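Porero
collecting again this month, thread as I go

1/ target is 1,165 good episodes of table wiping and floor sweeping. we have 300. so, yeah

2/ "good" means start to finish, no talking to the operator halfway, no hand over the lens. Saulius wanted to keep the ones with a pause in the middle. Kerttu said no. Kerttu wins

3/ threw out 13 this morning. all mine. I kept looking up at the clock and the head camera goes with you, so the policy would of learned to check the clock

4/ changed the start pose too. stand at the short end of the table, look down its length, hold still for 2 seconds, then begin. the hold makes trimming so much faster

5/ someone asked what we label. task, surface, start, end, done or not done. thats it. Nadhirah tried finer labels in March and we spent longer arguing over "wipe" vs "drag" than recording

6/ floor sweeps are harder than the table. crumbs are tiny from head height and the shiny floor eats half of them. lower lights help a bit, then the table goes muddy. pick one

7/ also please vary the mess!! first batch was crumbs in the same spot every time and the model just went to the spot. very confident. swept nothing

8/ Ieva is writing a scatter list so we stop choosing places by habit. left, right, under, near the wall. boring, needed

9/ next up is long table, clear top, bits on the floor. cables stay put for now, want to see if it learns to go round them or tries to sweep them up

10/ ok headset on, back later with numbers

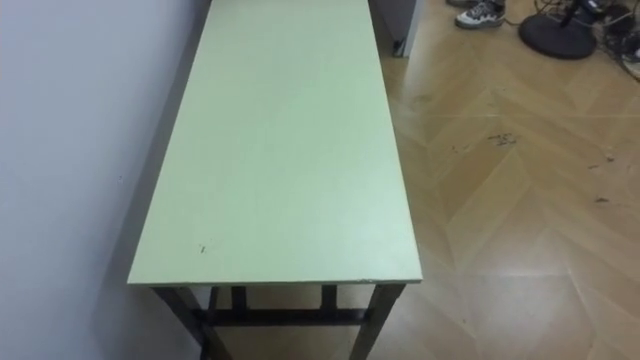
Bavberg, 4:40 pm
green table, start view. crumbs over on the right, go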